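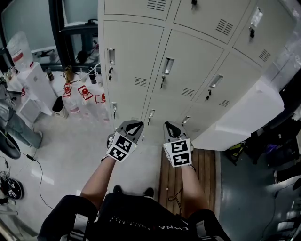 Rahel Lüthi wrote to me that she would simply leave the keys in the locks, because a key in the pocket is a lost key. I agree only for the days when the lockers have no user. Before you give them out, please do the following.

Wed 29 May
By Velimir Tomić

How to prepare metal lockers for new users

1. Open every door and take out what the last person forgot. Look also in the back corners, where small coins and hair pins like to stay.

2. Try each key in its own lock. Turn it 3 times in both directions. If it feels rough, put a little graphite powder in the lock — never cooking oil, it becomes sticky.

3. Clean the vents. A dry paintbrush goes well between the slots. After this, wipe the door from top to bottom with warm water and a drop of dish soap.

4. Polish the chrome handles with a soft cloth. The recessed part collects dust, so wrap the cloth on your finger.

5. Write down which key belongs to which door, and keep the list in another room. Spare keys go in a closed envelope.

For a cabinet with small and large doors I need around 11 minutes per row. Leave the doors open until the inside is dry. Bags and coats go in the larger lockers — the small ones are good for shoes or a lunch box.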